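Test kitchen notebook, Jedora
October 31, 2025
Pickled beet + goat cheese bites, round 4

Starting with where we left off. Round 3 was too wet. Beet slices bled straight through the cheese inside of twenty minutes and the whole tray went pink. Tasted fine, looked like a crime. So this round is all about drying and about the brine.

Beets: the long Sârbu ones, not the round. Easier to get even slices and less waste at the ends. 892 g raw, trimmed, skins on. Wrapped in foil with a splash of water in the bottom of the pan, 400 F till a skewer went in with just a bit of push. Pulled them earlier than last time on purpose. Soft beets tear when you roll them, we knew that in August and did it again anyway.

Skins rubbed off under cold water. Gloves next time. My cutting board is done for.

Brine, written down properly for once:
300 g cider vinegar
300 g water
sugar, 60 g (was 90, too sweet)
salt 12 g
mustard seed, a teaspoon
one bay leaf
4 peppercorns, cracked with the flat of the knife

Bring up, stir till sugar's gone, let it cool all the way. ALL the way. Round 2 went in hot and the slices went limp on me. Fridge overnight, lidded tub, slices pushed under with a small plate.
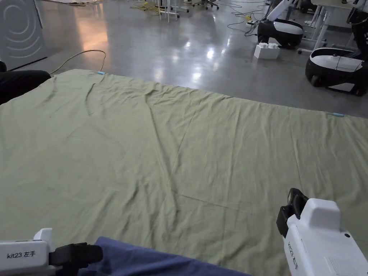 Slicing: mandoline at the 2 mm mark. Tried 1.5 first and they folded nicely but you couldn't taste beet at all, only cheese. 2 is right. 3 cracks when rolled, fine for stacking though, keep that in mind if we ever do the open version.

Drying. Laid the slices on paper towel, single layer, second towel on top, pressed by hand, left 10 minutes, then fresh towel and the same again. Second towel came up way less pink. Third one not worth it, tried it on half the batch and coudn't tell them apart. So two towels is the method. Salad spinner idea from the margin of the last page: no. They stick to the walls and to each other.

Cheese. Two mixes side by side.

Mix A: soft goat cheese, straight, with chives and black pepper. Strong. Goes chalky when cold.
Mix B: goat cheese and cream cheese, half and half by weight, lemon zest, chives, pinch of salt. Spreads without dragging the slice around. Holds its shape on the tray.

B wins for texture, A has more flavor. Next time try two parts goat to one part cream and see if we get both. Take it out of the fridge well before spreading either way, cold cheese rips the beets.

Also tried a bit of horseradish in a spoonful of B. Good! Maybe a quarter teaspoon in a whole bowl, no more. Needs its own round.

Rolling: spread thin, leave a bare strip at the far edge so it doesn't squeeze out. Roll away from you. Seam down. A pick through each one helps but they stay shut without if the slice is dry enough. The end slices are too small to roll, chop those and save for the salad.

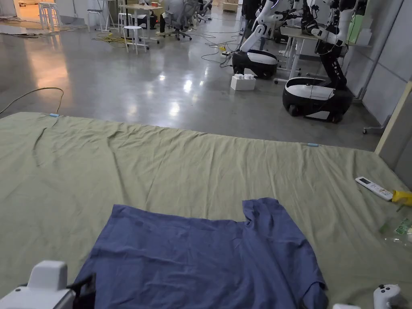
Toppings, all on mix B:
- toasted walnut, chopped fine. Best one. Falls off unless you press the end of the roll into it.
- sesame. Looks nice on the dark beet, tastes of nothing much.
- orange zest. Good for the first few, then it takes over the tray.
- dill. Fine. Expected.
- crushed Nitska rye crackers. Great crunch for five minutes, then mush. Only if sprinkled at the table.

Walnut it is, with a little dill for color. Nut-free tray gets sesame. Mark the trays!! Put the nut tray on the lower shelf so nothing drops off it onto the other one.

Holding test. Made up one tray of B with walnut, plastic wrap loose over the top, into the fridge. Checked at one hour, two hours, four.
1 hr: clean edges, white cheese, good.
2 hr: faint pink line where cheese meets beet. Still very pretty, maybe prettier.
4 hr: pink halfway in, walnuts going soft. Edible, wouldn't serve it to anyone paying.
So the window is two hours. For the Greltden order that means slices dried and cheese mixed in the morning, roll on site, nuts last thing. Need to ask if they have a fridge we can use or if we're bringing the cooler. Ask about counter space too, rolling takes more room than you'd think.

Side thing: tried brushing slices with a little oil before the cheese to slow the bleed. It did slow it. It also made the cheese slide off. Drop it.

Other side thing: leftover brine. Put sliced red onion in it, looks promising, check tomorrow. Don't reuse it for more beets, too weak after the first lot and cloudy besides.

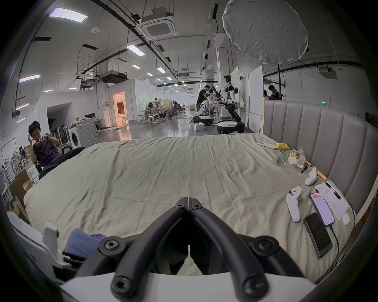 Wrinkled sheet on the bed, headboard along the right.

Yield was better than I thought. The pile of torn slices is much smaller than round 3, nearly all of those came from one beet that had a soft side. Check them at the sink and put the soft ones aside for hummus.

Salt: second tasting after lunch, everything a touch flat cold. Bump the salt in the cheese, not in the brine. Or flaky salt on top at the end, but then the walnuts need to be unsalted. They were this time. Write that on the shopping list, the bags look the same.

Cost not worked out yet. Goat cheese is the expensive part by miles, another argument for B. Walnuts next.

To do for round 5
- cheese at two to one
- horseradish batch, small
- golden beets if there are any, wouldn't bleed so bad. May taste too mild for this brine, cut the mustard seed?
- try rolling with a strip of cucumber inside. dry that too
- new cutting board
- time the rolling start to finish, forgot to set the timer agian
- label the tubs with the date, found one at the back of the fridge with no label and had to throw it out

Onions are in the small jar, top shelf. Leave them alone till tomorrow.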